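Clearing the table, again
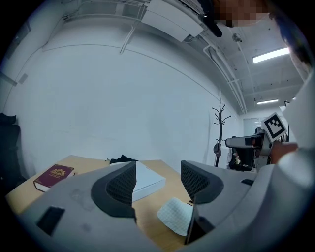 The table, partway. White cloth, maroon book, the box.

11/3/11

Quick one tonight as I've got to be up early and there's still stuff on the stairs.

So, the table. Regulars will know I moved into the Flesenmont flat in January and swore the table would stay a table. Lasted a fortnight. By last week there was post on it, a bag of screws, two mugs, Nawal's cardigan, all the bits for the lamp I still haven't mended. We were eating off our knees. Hsiu-ying is coming to stay with her brother Yung-ching and there's no way I'm giving those two soup on the sofa.

Started after work with a bin bag and the radio. Post first. Most of it was for whoever lived here before, so that's gone in a pile for returning. Found a gas bill (mine, paid, phew) and a voucher for £5 off at Brisutora that ran out ages ago. Typical.

The cloth. White one with the waffle weave. I bought a couple when I moved and they've turned out to be the best thing in the house. They go limp and nice after a few washes, you can do glasses with them and they don't leave fluff everywhere. Dalia says never use fabric softner on them or they stop soaking anything up. I'd been using it by the capful. Stopped now, and yes, much better. I don't fold them properly, just sort of over and over and leave it where I'll need it next.

The wood marks if you look at it wrong, so it's a wipe with a damp cloth, then straight over with a dry one, going along the grain. No spray. I used a lemon spray once in the old place and it left a sticky patch that collected crumbs for the rest of its life. There's a ring near one corner that won't shift. Aminu reckons mayonnaise, left on overnight. Has anyone tried that? It sounds revolting but I'm open to it.

The book. Maroon hardback, gold emblem on the front, you'll have seen it in other posts because it never gets put away. It was my grandad's and it's the wrong height for every shelf I own. I've tried it lying flat on top of the others and it looks like it's waiting for a bus. So it lives on the table, gets moved to the chair for dinner, then goes back on the table. Fine. I've made my peace with it. I do dust the cover though, dry cloth only, the gold doesn't need any help coming off.

Then the white box. Flat, with a lid, the sort that's too good to throw out. I was going to put all the letters in it, that was the plan, a letters box. It has been sitting there as a letters box with no letters in it while the letters sat next to it. Did that tonight at last. Everything I need to keep for the flat is going in there and when it's full I have to sort it before anything else goes in. That's the rule. We'll see.

Coats next. The black coat rack by the wall was meant to sort out the coat problem and it did, right up until people started putting bags on it as well. Bags are heavy, it leans, I get cross. New rule (another one) – coats and scarves only, bags on the floor under the window. Nawal has been told. Her cardigan is now on the rack where cardigans go.

Still need to do something about that wall. It's big and white and very plain and I keep thinking a picture, then I think about drilling, then I make tea. Dalia has offered me a framed map of Kong, which is 46 inches across and would need two of us just to get it up the stairs. Tempted. It'd be the right size at least. Wolavix do those sticky strips but I don't trust them over somebody's head at dinner, do you?

And the office chair needs to go back to the desk before the weekend, it's no good for eating, you slowly roll away from your plate. I've borrowed 2 folding ones from Aminu which are ugly but they stay put.

Left to do: stairs, the lamp bits (in a bag, bag in the cupboard, door shut), wash the other cloth, find out what Yung-ching doesn't eat. Hsiu-ying did tell me and I wrote it down on an envelope and I think I may of just put that envelope in the returns pile.

Going to go and look.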